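Chapter 7
An Open Day at the Robot Workshop
Reading time: 2 minutes
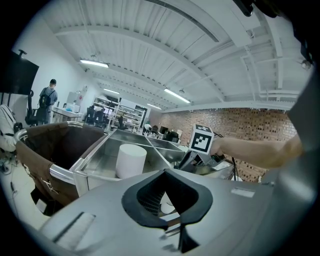 Most of us first meet a robot on a screen, where it never drops anything. Meeting one in a real working room is far better! In August our class went to the open day at Clolik, a workshop on the edge of Ullow, and this chapter grew out of the notes we brought home.

The part everyone remembers is the demonstration with the hand-held grippers. A person holds the tool, closes its jaws on an everyday object and puts it down somewhere else – a job so ordinary that you stop thinking about it until you have to do it with two stiff fingers. Our group made 200 tries between us over the day, and the staff wrote down every one.

You will meet three questions in the pages that follow. How does a gripper know where it is in a room? How hard should it squeeze? And what can a machine learn from watching a person's hands at work? The second question has a section to itself, built around the Briner test, which you can try at your desk with a pair of kitchen tongs and a paper cup.

Before you read on, pick up a pencil using only the tips of your thumb and one finger. Turn it over, then set it down standing on its end. Write down each small movement you made – you will need the list for Section 7.1.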